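Catterall Evening Classes
Setting Up a Home Craft Table, Handout 4: Clearing and Sorting the Work Surface

Welcome back, everybody, and thank you for all the tubs and biscuit tins you carried in last time (my own kitchen has never been so short of lids!). We've talked about shelves and we've talked about drawers, and now we come to the part I love best, the tabletop itself.

Start with everything off

I know it sounds like a lot of fuss, but please do take every last thing off the table before you sort. If you leave the big pile in the corner "for later," you'll be working around it in August. Put an old sheet on the floor and move it all down there, then wipe the top and let it dry while you have a cup of tea.

Bring things back one at a time

Pick up one object, put it down in the middle of the table, and ask yourself when you last used it. Then decide on its home before you reach for the next. A student in the Morketum group had over 700 beads, buttons and little odds and ends to get through, and she did it over a few evenings, a handful at a time, with the radio on.

Why I keep going on about pale tables

A plain, light surface is such a help with small things. On my old dark oak desk I lost pins, caps and pencil stubs every single week, and then I painted a board white and laid it over the top, and what a difference! Bright colors are the easiest of all to spot.

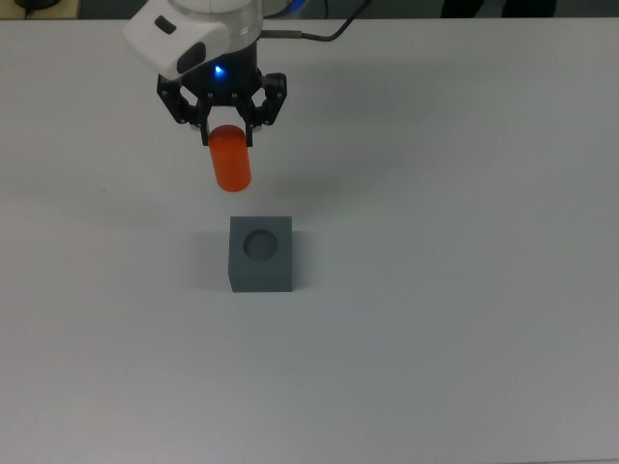

With a plain white top, something orange shows up from clear across the room, and you can tell its shape before you've even put your glasses on. So if you're buying small containers or handles for your tools, do treat yourself to the loud colors. Gray and cream look lovely in the catalog, but they vanish on a white board.

For next time

Clear one surface at home, about 50 minutes' work for most people, and stop when you're tired. Bring 2 things you couldn't find a home for. Page 4 of the Grandano booklet has the label sheet, and there are spare copies on the shelf by the door.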